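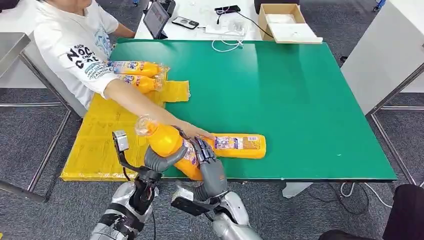

Bouteille en plastique orange et table à plateau vert.

Éboulement au-dessus du refuge Szekeres : le sentier est-il rouvert ?
Posée par Clotilde Gautier le 2023-07-03

Bonjour, je dois monter au refuge avec une classe de collège et deux autres adultes. Le sentier direct a été fermé en juin après l'éboulement et je trouve des informations contradictoires. Est-ce que quelqu'un y est passé depuis ? Le refuge me dit de voir avec la mairie, qui ne répond pas.

Réponse de Cayetano Lozano
Toujours fermé au départ du parking, avec arrêté affiché. Il faut prendre la variante par Urthorpe, qui rajoute 2 km et débouche derrière le refuge. Le balisage est correct sauf à la sortie du bois, où il faut rester à gauche du torrent. Avec des collégiens, partez avant 9 h, le haut est en plein soleil.

Réponse de Marama Treloar
fermé je crois, mais j'ai vu des gens passer quand même
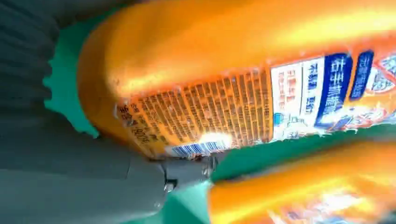 Qui décide de la réouverture d'un sentier après un éboulement ?
En général, c'est le maire de la commune concernée, qui lève son arrêté d'interdiction, souvent après l'avis d'un géologue. Tant que l'arrêté est en vigueur, le passage reste interdit aux groupes encadrés comme aux randonneurs seuls.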